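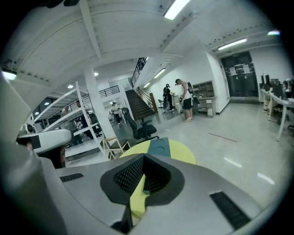 Kalavum is a collection program for manipulation data. Operators carry a hand-held gripper through ordinary tasks, and each pass is stored as an episode used to train the policy. Most of the work starts in a shared room like the one at the Tirnport site, with a staircase, open shelving, a long desk of monitors and other people going about their business while the gripper is up. The answers below cover the questions new operators and partner sites send in most often. They apply to the current collection round, which opened in September.

General

What counts as one episode?
One attempt at one task, from the start signal to the stop signal. Picking up a cup and setting it on a shelf is one episode. Picking up two cups is two episodes, unless the task card says otherwise.

How long should an episode be?
Most cards expect between 14 and 40 seconds. Shorter recordings are accepted if the task is complete. Anything over the upper limit is flagged and has to be looked at by a reviewer before it enters the training set.

How many episodes are needed per task?
40 per task card, per site. A site may collect more, but extra episodes go into a holding folder and are used only when another site falls short.

Do I need to know how the model works?
No. You need to be able to follow a task card and use the gripper. The training side is handled by the Rai group, which does not give feedback on single episodes.

Before recording

How is the gripper calibrated?
Open the fingers fully, close them fully, and repeat until the status line in Simitz reads ready. Simitz is the recording software. It stores the finger travel for that session only, so calibration has to be repeated after every restart and after every battery change.

What is the mapping pass?
A slow sweep of the work area made before the first episode. The software uses it to work out where the gripper is in the room. Walk the full area you plan to use and include walls, furniture and at least one fixed object at table height. Glossy floors and plain white walls are hard for tracking. In rooms with a lot of either, point the gripper toward shelves, railings or door frames during the sweep.

Does the room have to be cleared first?
No. Background variety is wanted. Chairs, desks, cabinets and stairs should stay where they normally are. Do not rearrange furniture between the mapping pass and the last episode of the session. If something large has been moved, run the pass again.

Can other people be in view?
Yes, if they have signed the site form. Faces are blurred at upload. People in the background should carry on with what they were doing and should not watch the operator or step into the work area during an episode. A passerby crossing between the gripper and the object ends the episode.

What about lighting?
Use the normal room lights. Do not switch lights on or off during a session. Ceiling fixtures that reflect in the floor are acceptable. Direct sun on the object is acceptable in the background set and not in the precision set. The card states which set it belongs to.

During recording

How fast should I move?
At the speed you would use to hand someone a full glass. Fast wrist turns blur the video and cause tracking to drop. When tracking drops for more than 3 frames in a row, the episode is rejected automatically.

Where should my other hand be?
Out of view, unless the card is marked two-handed. Do not steady the object with it. The learning system has only the gripper to work with and cannot copy help from a hand it does not have.

What if I drop the object?
Keep recording if you can pick it up with the gripper and finish the task. Mark the episode as recovered. Recovered episodes are useful and are kept in their own folder. If the object has rolled out of reach, stop and mark the episode as failed.

Should I repeat the same motion each time?
No. Change the starting position, the height and the side you approach from. Forty copies of one path teach the policy one path. The object should also be turned or shifted between episodes.

Can I walk during an episode?
Only on cards marked mobile. Stairs are excluded from all cards.

After recording

How do I label an episode?
Choose success, recovered or failed, and enter the card number. Free-text notes are optional. Notes are read by reviewers and are not used in training.

Why was my episode rejected?
The usual causes are lost tracking, a missing calibration, a wrong card number, or a stop signal given before the object was released. The reason code is listed beside the episode in Simitz. Code 31 means the mapping pass and the episode do not match, and all episodes from that session need to be checked.

Can I delete a bad episode?
Operators cannot delete. Mark it failed and continue. Failed episodes are used to test the automatic filter.

When does data leave the site?
Uploads run overnight, starting at 9 p.m. site time. Leave the docking station powered and the lid closed.

Who approves new task cards?
Benoît Texier. Send him the proposed task, the object list and one trial episode. Cards without a trial episode are returned unread.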